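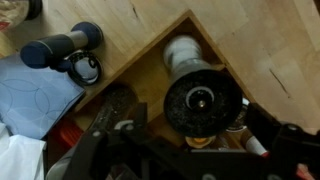 Level inspection checklist for Skoriren, July pack
Inspected by: Mimoza Milošević
Level: 486, "Larkusthorpe Mill"
Date of inspection: 31 May 2023
Build: Jarex editor, current test branch

I love this level, so please read the fails below in that spirit! A checklist makes even a great board sound like a pile of problems. Mark each line P (pass), F (fail) or R (recheck), and write a comment whenever the mark isn't a plain P. Comments can be as long as you like. Mine always are.

## 1. Before you touch a tile

- [P] The level opens from the map, and also from the retry button after a loss.
- [P] The goal panel matches the goals in the editor. *Lanterns and sacks, both with the right icons. The new sack icon reads so much better at small size.*
- [P] The move counter starts at the number in the level sheet. *60 moves. That's generous, and it needs to be, see section 4.*
- [R] The opening board has at least one legal match. *It always did for me, but the left chute can drop a locked tile into the only open pair. Try it again with the random seed turned on.*
- [P] No match is already made before the first move.
- [F] The intro banner closes on the first tap. *It takes two. The first tap goes through to the board and can make a swap, which costs the player a move they never meant to use. Please fix this one first, it's the kind of thing that makes people put the phone down.*

## 2. Board and blockers

- [P] Every goal tile can be reached without a booster.
- [P] Crates break from a match beside them and from every special tile.
- [P] Moser vines grow once per turn, and only when no vine was cut that turn. *Tested with a rocket, a lantern burst and a plain match of three. All fine. The vines were a mess in the last pack and they are lovely now!*
- [R] Vines never grow over a goal tile. *I saw a vine sit on a sack in the bottom corner. It may have been there from the start of the board. Look at the layout file before you change any code.*
- [P] Ice layers show the right crack for the hits left.
- [F] The conveyor belt moves after the cascade has finished. *On a long cascade the belt jumps early. The tiles still land in legal spots, so nothing breaks, but a player who planned a match on the belt row gets robbed of it.*
- [P] Portals show matching colors at both ends. *The color-blind marks are on too. Thank you to whoever added those.*

General comment on the board: the mill wheel shape is a joy. You start at the bottom, open the chute, and the whole right side wakes up. I played it over and over for fun after the checking was done. Please don't smooth out the narrow neck in the middle, even if someone in testing complains about it. The neck is where you learn to save your rockets.

## 3. Special tiles and combos

Go through each pair below on a clean board with the vines switched off. Use the spawn menu in Jarex. Trying to build every pair by hand will take you all afternoon.

- [P] Rocket with rocket
- [P] Rocket with lantern burst. *Beautiful on this board, it clears the neck in one go.*
- [P] Lantern burst with lantern burst
- [R] Rainbow tile with rocket. *The rockets all point sideways. In the other levels they come out mixed. I don't mind it, but the help page says mixed, so one of them has to change.*
- [P] Rainbow tile with rainbow tile
- [F] Rainbow tile swapped with a color that only exists under ice. *The swap is allowed, the rainbow tile is used up and nothing gets cleared. It should either refuse the swap or hit the ice.*
- [P] Special tiles carried through a portal keep their direction.
- [P] A special tile made on the last move still fires before the win or loss is decided.

That last one deserves a cheer. I won a game on it with no moves left and made a noise the neighbors probably heard. 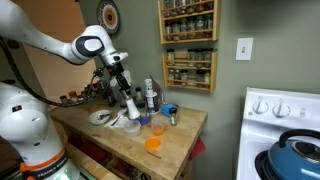

## 4. Difficulty and fairness

- [P] An average player can finish without boosters. *I took the tester logs and left my own games out, because I know the board too well by now.*
- [P] Losses come down to the player's choices more often than to the drop. *Hard to measure, I know. My test is simple: after losing, can I name a move I'd take back? On this level I nearly always could.*
- [R] The score target for three stars fits the level. *It's set to 1859. You can get there with a tidy finish and no big combos at all, which makes the third star feel a bit like a gift. I'd like to try it higher before we lock the pack.*
- [P] The score target for one star is reached by anyone who meets the goals.
- [F] The reshuffle keeps special tiles in place. *It kept the rockets and moved a rainbow tile into the corner behind the crates. I groaned out loud. A reshuffle should never leave you worse off than you were.*
- [P] Reshuffles are rare.

If you are checking difficulty for the first time, play in this order:

1. Play straight through with no plan, taking the first match you see.
2. Play from the bottom only, for as long as the board lets you.
3. Play for the goals and ignore score.
4. Play for score and ignore the goals until the counter turns red.
5. Play with the sound off, while you're a little tired.

Number 5 is the best check in the whole list! You notice right away which tiles look too much alike. On this board the wheat tile and the gold coin are close cousins, and I mixed them up more than once. Marked R under section 5.

## 5. Look, sound and reading

- [P] All text fits its box on a small phone.
- [R] Tiles can be told apart at a glance. *Wheat and coin, as above. A darker edge on the coin would do it.*
- [P] Animations can be skipped.
- [P] Flashing effects stay gentle with the reduced flash setting on. *Checked with the biggest combo I could spawn. Soft glow, no strobe. This line is never allowed to be an R at release, so test it again on the final build no matter what.*
- [P] The music loops cleanly. *The mill tune is stuck in my head and I'm happy about it.*
- [F] The sack sound plays once per sack. *Clear several together and the sounds stack until they crackle. With headphones it's too loud. Cap it.*
- [P] Vibration follows the player's setting.

## 6. Boosters, coins and fair play

- [P] The level never asks for money before the first loss.
- [P] The "keep playing" offer can be closed with a button of normal size. *Same size as the buy button, same contrast. Good!*
- [P] A booster isn't used up if the app closes before it fires.
- [P] The win reward is paid once. *The reward is 500 coins. I closed the app in the middle of the win screen, opened it again, and got the coins a single time.*
- [R] The reward is paid when the phone is offline. *The coins show up, vanish when the connection comes back, then show up again. The total ends up right. It's still a nasty little fright, so I'd hold the display until the sync is done.*
- [P] The daily streak counts this level.

Comment for whoever writes the help page: please mention the vines and the belt together. Players in the test group worked each of them out quickly, but the mix confused people. One short line would cover it, something like "Vines grow first, then the belt moves." Keep it near the top of the page, where it'll get read.
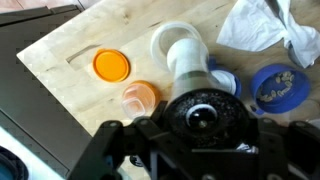 Can a level ship in the July pack with an R still open?

It depends on the section. An open R in section 5 or in the score targets can ship with a note in the level sheet, apart from the flash line, which has to be a P. An open R in sections 1, 2, 3 or 6 holds the level back until someone has played it again and changed the mark.

## 7. Fixes wanted before the second inspection

In the order I'd do them:

- [ ] Intro banner closes on the first tap and blocks touches to the board behind it
- [ ] Reshuffle leaves the rainbow tile where it was
- [ ] Rainbow swap on a color under ice
- [ ] Belt waits for the cascade
- [ ] Sack sound capped
- [ ] Coin tile edge made darker
- [ ] Three-star target raised and tried out

The banner and the sound look like quick ones. The belt may take longer, and it touches every other Larkusthorpe level, so please run the belt lines again on the neighbors once it's in. If the belt fix slips, I'd sooner hold the whole mill group for a week than send it out jumping. These boards are some of the best we've made and they should arrive in good shape.

## 8. Notes for the next inspector

Turn off your saved boosters before you start. I forgot, and had to throw out my first games.

Write comments while you play, even messy ones. "Ugh, corner again" told me more the next morning than the tidy line I'd have written from memory.

And play it a few times just because you want to! You'll find the lantern burst trick at the top of the wheel, and I'm not putting it in here.

Result: not passed yet, second inspection needed on sections 1 to 6.

M. Milošević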